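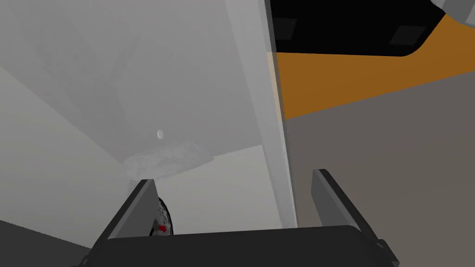
Water softener salt going through too fast

posted by hardwater_jen, January 25, 2022
We moved into a house outside Warkley with well water and a Ladell softener the previous owners left behind. No manual. It's using more than 100 pounds of salt a month for two adults. The water feels fine and the dishwasher doesn't spot. Is that normal or is something set wrong? A dealer in Bullcombe quoted me $2,229 for a new unit and I'd like to avoid that.

pipewrench44
Not normal for two people. What's your hardness number and what is the head set to? If it's on a timer it will regenerate whether you used any water or not. A lot of the older Ladells are timer only.

hardwater_jen
Test strip says 15 grains. There's a dial on the head with pins around it and every other pin is pushed out.

pipewrench44
Timer, then. It's running every other night. Push some pins back in and try every fourth night. If the water starts feeling hard on the last day, go back to every third.

millrow
I wouldn't go to four days on a well without testing for iron first. Iron fouls the resin if you let it sit. Ours did that and we had to replace the bed. Salt is cheap compared to that.

pipewrench44
She didn't say anything about iron. If there's no orange in the toilet tank I wouldn't worry.

millrow
You can have enough iron to hurt the resin and not see a stain. A lab test isn't much money.

dkoss
Check the salt dose too. Mine was set at the maximum from the installer. Cutting it down made a bigger difference than changing the days. Also look at the brine tank. If the water is way above the salt, the float may be stuck.

hardwater_jen
Float moves freely. Dose lever was all the way to the high end. I set it to the middle and changed the pins to every third night. I'll send a sample in for iron.

dkoss
Good. If you do end up replacing it, get a metered one. I paid $775 for a Radu and put it in myself, plus $200 for fittings and a bypass valve.

pipewrench44
Metered is better, agreed. I'd still run the old one until it quits.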